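### 3.2 Sorting of disposable serviceware before storage

The second task set concerns the sorting of disposable serviceware and its packaging. We treat it separately from the tableware tasks in Section 3.1, as the items nest, deform under light pressure, and are stored by type and not by place of use. Figure 2 shows the handling of paper cups (a), cup lids (b), and clear plastic wrap (c).

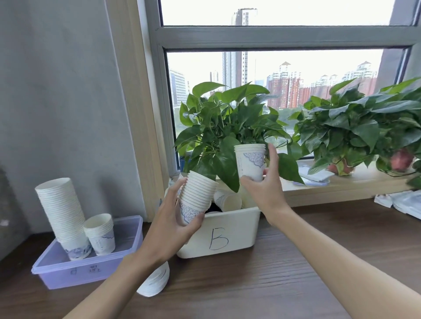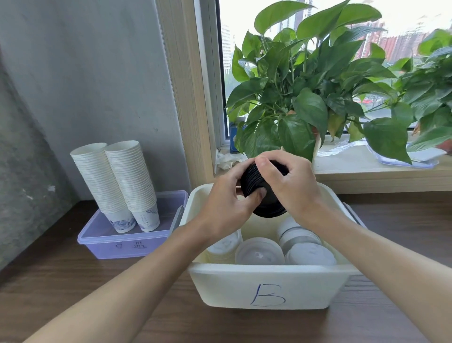
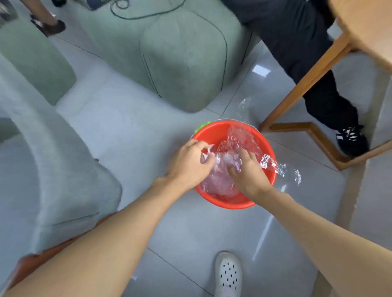
**Figure 2.** Handling of disposable items and wrap. (a) Paper cups. (b) Cup lids. (c) Clear plastic wrap in a basin.

Nested items have a property that separates them from most household goods: the cost of moving them depends on the number of stacks and only weakly on the number of items. A stack of cups occupies the length of one cup plus a small increment for each further cup, and it can be carried as a single body as long as the nesting holds. We therefore take the stack as the unit of handling. In Figure 2(a) two stacks are held at once, one per hand, and the stack in the left hand is clearly the longer of the two. Both count as one unit in our coding. Two further cups in that panel lie on their sides in the box marked "B"; these are coded as loose items, each with a value of one unit, although together they represent a small share of the cups present. The coding thus gives loose items a weight that corresponds to the handling they require. An item count would hide this effect, and in the Okthorpe pilot it did so to the extent that sessions with very different amounts of work received nearly the same score.

Lids were coded under the same rule with one addition. A lid stack has two stable orientations in a box, flat and on edge, and the orientation determines how the remaining space can be used. Stacks placed on edge, as with the translucent lids in Figure 2(b), present their round faces to one side and can be drawn out individually. Stacks placed flat must be removed from the top down. We recorded orientation at the end of each placement. Where a stack came to rest at an intermediate angle, it was assigned to the nearer of the two categories, and if the coders disagreed the placement was left out of the orientation analysis but kept in the unit count. Color was recorded as a separate field. It was not used to define item type, although a mixed box of dark and translucent lids is easier to search than a box of one color.

Container labels were recorded as present or absent and, if present, as a single character or a word. The two forms serve different purposes. A word names the contents and restricts what may be placed in the container. A single letter names only the container and requires a list, or the memory of the person doing the sorting, to connect it to the contents. The letter form allows a container to be reassigned without relabeling, and for this reason it was retained in the protocol for boxes that receive more than one item type during a session. In the Brernska layout all receiving boxes carried letters. In the Vusgate layout the participant was free to choose, and the choice was entered in the session record. Legibility was not scored. Faded labels were coded as present if any character could be made out by one of the coders.

Plastic wrap does not nest and has no stable shape, so the stack rule cannot be applied to it. We considered coding by mass, but weighing interrupts the activity and leads participants to change the order of their work. Coding by volume was also rejected, as the volume of crumpled film depends almost entirely on how hard it has been pressed. The measure adopted is the number of separate contacts between the hand and the material, where a contact begins when the hand closes on or presses against the film and ends when it is released. Strips that hang over the rim of the basin are treated as part of the main mass. Scraps lying apart from it, such as the small piece on the tiles in Figure 2(c), are coded as residual and must be collected before the task is marked complete. The residual count is reported separately from the contact count and the two are not combined.

The full set contains 383 coded segments from 16 sessions. Each segment was coded independently by two coders using the sheet given by Lewis, with the field for "item condition" removed. This field had been introduced for ceramic and glass objects and had no consistent meaning for paper or film. Segments shorter than two seconds were merged with the segment that followed. Segments in which both hands handled different item types at the same time were split and entered twice, once for each type, and the pair was marked so that it could be counted as one where total duration was required.

Two limits of the procedure should be noted. First, the unit rule assumes that a stack remains intact between pickup and placement. If it separated in transit, the parts were coded as new units from the moment of separation, which raises the count for long stacks in particular. Second, the contact measure for film is sensitive to individual habit. Some participants press the material repeatedly without moving it, and these presses cannot be distinguished from productive contacts by duration alone. For this reason contact counts are compared only within participants in Section 4, while unit counts are compared both within and between participants.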